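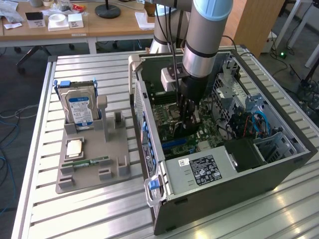
旧台式机改家用文件服务器:装机前的准备和系统设置

手边有一台淘汰下来的台式机,装上硬盘就能存照片、放备份。下面的步骤以 Vuno 系统为准,其他系统的菜单名称会有出入。

一、清点和清灰

关机,拔掉电源线,再按几秒开机键放掉余电。机箱放倒,拆下侧板,用软毛刷和气吹清理风扇、散热片和电源进风口。吹风扇时用手指按住扇叶。旧硅脂用无水酒精擦净,重新涂薄薄一层。

检查主板电容顶部有没有鼓包。纽扣电池用了多年的,顺手换掉,型号多为 CR2032。

二、硬盘

系统单独装一块小固态盘,数据放机械盘。我用的是两块 3,000 GB 的 Ralell 硬盘做镜像,总价 1,448 元。两块盘最好不要同一批次。数据线插牢,走线避开风扇。

旧主板如果不支持 UEFI 启动,大于 2 TB 的盘只能当数据盘用,分区表选 GPT。

三、BIOS 设置

1. 硬盘模式改为 AHCI。
2. 来电自启设为 Power On,停电恢复后机器会自己开机。
3. 关闭板载声卡和串口。
4. 启动顺序把 U 盘放第一位,装完系统再改回来。

四、安装系统

用另一台电脑把镜像写进 U 盘,插到机箱后面的 USB 口,开机按提示安装。目标盘一定选那块小固态盘,选错会清空数据。安装大约要 18 分钟。完成后拔掉 U 盘重启,屏幕上会显示本机地址,在浏览器里输入即可进入管理页面。

五、建共享文件夹

先在“存储”里新建镜像卷,再到“用户”里给家里每个人开一个账号,最后建共享文件夹并分配权限。照片目录建议只给自己写入权限,其他人只读。

路由器里给这台机器绑定固定地址。我的路由器是 Bandside 的,选项在“局域网”下面的“地址保留”里。

六、备份

镜像不等于备份,误删的文件两块盘上都会消失。每月插一次移动硬盘,跑一遍增量备份。首次备份 2,557 GB 数据,走 USB 3.0 跑了一夜还没完,建议周末开始。

常见问题

开机没有显示:先重插内存,金手指用橡皮擦一遍。

传输速度只有十几兆:查网线,四芯的老线只能跑百兆,换成八芯的。

硬盘有异响:立即备份,再看 SMART 信息里的重映射扇区数。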